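From: Luuk Visser
To: flavholm-council-watch
Date: May 30, 2022
Subject: Re: [council-watch] Housing allowance for the deputy mayor

Tove Kjærgaard wrote:

> Has anyone got the actual figures for the deputy mayor's
> housing allowance? The paper said 3000 a month, then the
> council office put out a note saying the number was wrong but
> didn't give the right one. I went to the front desk and was
> told to file a written request. Also is it true the flat is in
> Mutgate? Because as far as I know you have to live inside the
> Flavholm boundary to sit on the council at all.
>
> Tove

Tove, yes, got them. Quick answer as I'm between two things and have to be out the door.

It's 3787 a month, not 3000. The 3000 is the rent. The other part is parking plus a "service charge" which the lease doesn't break down. Page 6 of the finance annex, bottom table, tiny print. They approved it in November under urgent items so it never went thru the normal reading. I was in the room and I missed it, so no finger pointing from me.

On Mutgate. The flat is on the Flavholm side of the river, so legal. Just. The building is called Mutgate Court, which is where the mixup comes from I think. The Petov paper printed it as "a flat in Mutgate" and everyone copied them.

What bothers me more is the owner. Lease is with Bakilana, same outfit that has the bus shelter contract. Not saying there's anything in it. But the register of interests was last updated before the lease was signed and there is no mention of it anywhere. I asked the clerk in writing, got an auto reply, asked again, got the same auto reply.
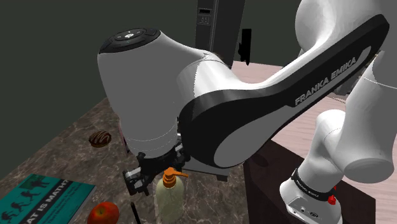
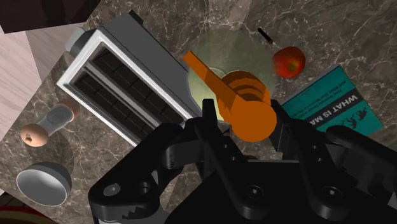

So, the petition. We're at 743 signatures as of this morning. Paper sheets from the library are in that number, the ones from the market are not, I still have to type them up and half the handwriting is awful. If you signed both on paper and online please tell me so I can take one off, the council will check and they'd love to throw it out over duplicates.

Wording. Somebody on the list wanted "resign" in the first paragraph. I'm against. We ask for three things: publish the lease, update the register, put the allowance back on the agenda as an ordinary item with a vote by name. If it all comes out clean, fine, he keeps his flat. Calling for his head now just lets the majority group close ranks, and they were wobbling last week, two of them told me so on the stairs.

Tove, can you still do the letter to the auditor? Short one, one page. Please use 3787 and cite the annex page, don't mention the newspaper at all. And leave out the bit about his brother in law, we have no document for it and I don't want it comming from us.

Public questions have to be in before noon the day before the meeting. Mine is about the register. Would be good if someone else takes the service charge, otherwise they'll lump the two together and answer neither. One question per resident, two minutes, they do cut the microphone.

Will post the typed up market sheets tonight or tomorow.

Luuk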